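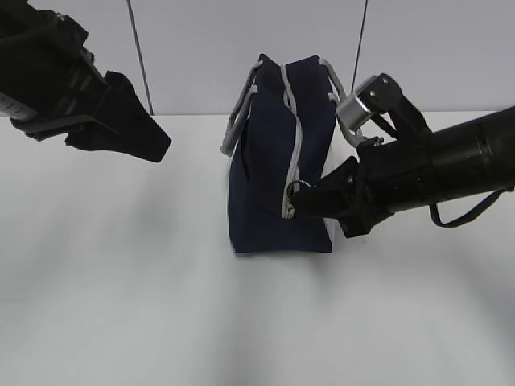 ## About Lernum

Lernum makes soft fabric bags with contrast piping and two carry handles. The workshop is in Drernville and produces 2,000 bags a month.

- **Body:** navy fabric, flat base, no trim on the lower panel
- **Piping:** light gray, sewn into the seam
- **Handles:** light gray, set at the top edge

Cutting and sewing are done in-house – fabric comes from Böttcher, thread from Rener. Repairs are accepted for six years from purchase. The workshop closes for two weeks in July.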